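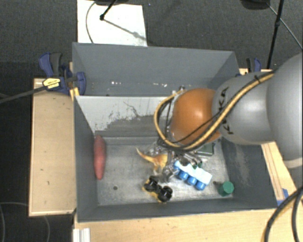
A KUKA arm over a divided bin of mixed objects. The bin is held with clamps.

Budgeting for a bin-picking bench: workshop tips
Last updated Jul 15, 2026
4 min read

The arm takes most of the attention in a purchase plan and the bench takes very little. The notes below cover the smaller items, which are the ones that tend to be left off the first order.

Bin
Measure the reach of the arm before choosing a bin. Usable reach is shorter than the data sheet figure once a gripper is fitted and pointing down. A divided bin costs little more than an open one and lets objects be moved from one side to the other without a second container. Check the floor of any second-hand metal bin. Scuffs are acceptable, but bare metal reflects light, and a matt liner should be priced if a vision system is planned. Our own liner came from Uvwood, cut to size, for £10.

Clamps
Buy two more than the drawing shows. Bar clamps with a quick-release lever are adequate for a trial bench, where the bin will be moved often. Replace them with bolted brackets once the position is settled. Allow £70 for clamps and brackets together.

Bench top
Timber is cheap, easy to drill and good enough for light loads. It is not a suitable base for the arm itself. Price a steel pedestal separately and ask the supplier for the fixing pattern in writing. The Kullside pedestal we ordered was £286 before delivery, and delivery was quoted only after the order was placed.

Cabling
Cable to the gripper must follow every joint through its full travel. Too short and it pulls at the connector; too long and it catches on the bin wall. Leave a loop at the wrist, tie it further back, and run the arm slowly through its limits before trimming anything. Put a spare gripper cable on the first order. Lead times were longer in September than at any other point last year.

Test objects
Mix shapes and finishes: something tapered, something cylindrical, something with wheels. Toys are a cheap source. Keep the same set for every gripper on trial, or the results can't be compared.

Gripper
Ask for a loan unit. Dwivedi and Trenar both lent us one against a deposit, and the fingers we had first specified were too wide for the corners of the bin. Spare fingertips belong under consumables, not repairs.

Total for our bench, excluding arm, pedestal and gripper: £331.

Shares: 70
Comments: 10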